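Brumevach adds checked blankets to its bedding collections

28/04/2022

Household textiles firm Brumevach is to widen its bedding collection service to take blankets and comforters as well as sheets and pillowcases. The change covers all 3 of its collection points, including the main depot at Lungate.

The service took in 2,343 items last year. Clean bedding is sorted, folded and passed on to local hostels.
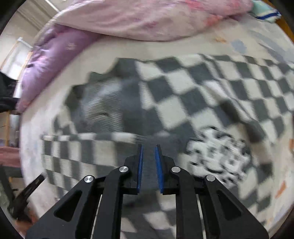
A grey and white checked blanket on a bed, with a pink floral comforter and a lavender pillow.

Items should be washed and fully dry before they are handed in. Patterned and plain bedding are both welcome, and sets do not need to match. Pillows cannot be accepted at present.

Partner firm Lucero will supply 2,000 storage bags, free from any collection point while stocks last. A second depot, at Guvo, is due to open in July.

Opening hours are posted at each collection point.

ENDS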